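Shared Laundry Room: Frequently Asked Questions
Gruvodmont Apartments
Updated 1/12/21

Who can use the laundry room?
Residents of both buildings. Guests staying longer than a week can ask the office for a temporary key card.

What are the hours?
The room opens at 6 a.m. and the door locks at 10 p.m. Start your last wash by 8:30 if you also plan to dry.

How do I pay?
With the Avden card you got at move-in. You can add money at the machine in the lobby, which takes bills and debit cards. A lost card costs $5 to replace, and the balance moves to the new one.

My card doesn't work. What now?
Write down the last four digits and call the office at extension 58. Vimala Fernandes handles card problems and refunds. Refunds go back on the card, not out in cash.

Can I reserve a machine?
No. We tried a sign-up sheet in May and dropped it.

Someone left clothes in a washer. Can I take them out?
Wait ten minutes after the cycle ends, then put them on the folding table. Please don't move anyone's things into a dryer.

How much detergent should I use?
Two tablespoons of liquid for a full load. Use HE detergent only. Too much soap makes the rinse run longer and leaves a film on the rubber.

Can I wash rugs or comforters?
Small cotton rugs are fine. Rugs with a rubber back are not. Take large comforters to Rai Cleaners across the street.

Can I dye clothes?
No.

Why does my wash smell musty?
Usually it sat too long after the cycle. Take it out promptly, wipe the door seal, and leave the door open when you're done.

I found a sock, a ring, some keys. Where do they go?
In the lost and found box at the office, Room 61. Items are kept for 30 days.

Who do I call about a leak?
Tharun Poojary in maintenance, extension 1024, day or night. Shut off the water at the wall valve if you can reach it safely.

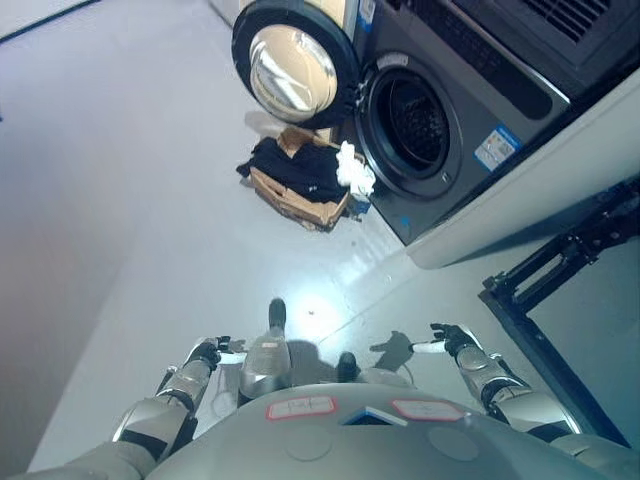
For anything else, leave a note in the office mail slot with your name and apartment number. Notes are picked up every morning.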